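Journals > Work Diary > Pitchers, again

2022-10-03

Long one today, so I'm writing this in bed with my shoes still on. We're on day four of the pitcher jobs at Flollham and I have started seeing handles when I close my eyes.

For anyone new: I used to pack tableware orders on the floor at Foulkes, by hand, for years. Then the Vakton arms came in February and a bunch of us got moved upstairs to what they call task review. What it means is I sit in a chair and look at simulated kitchens, and I decide whether the arm is lined up in a way I'd trust with real stock. If I say no, I have to type why. That's the part I didn't expect to be hard! My hands knew all this stuff and my mouth didn't.

Take the gray pitcher on the marble counter, with the gripper open and the handle pointing away to the right. The kid who trains with me (twenty-something, very quick) wanted to pass it and move on. I wanted to talk about the handle. When I packed pitchers I never once grabbed one by a thin handle, I went for the body, low down where it's wide. So do you write that as a rule? Or does it depend on the pitcher? We went back and forth on it until our coffee was cold.

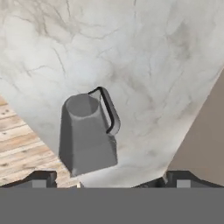
In the end I wrote two paragraphs in the notes box and Tumer, the software we log everything in, told me I was over the limit. The limit is 500 characters. I used to do 223 boxes on a good shift and now I'm being told off for wordiness — my mother would laugh.

I do miss the floor some. My back doesn't, my back is thrilled. But downstairs we talked all day over the tape guns, and upstairs everybody has headphones on and you could go until lunch without a word. The people still down there mostly clear jams and load the bins, and a couple of them have told me it's lonelier for them too. The pay is the same for me, a little better with the training bonus. I still don't know what the job turns into once the arms stop needing my notes. I asked at the last meeting and got "we'll circle back."

Anyway. Bowls start tomorrow. I have opinions about bowls.

4 comments | 10 shares

packrat_mel: Body, low down, every time. Put it in the rules!

dockside: We got the same "circle back" at my place. Keep asking them.

tansyandrye: The headphones thing is so true. I eat lunch in the old break room just to hear people.

packrat_mel: Also please take your shoes off.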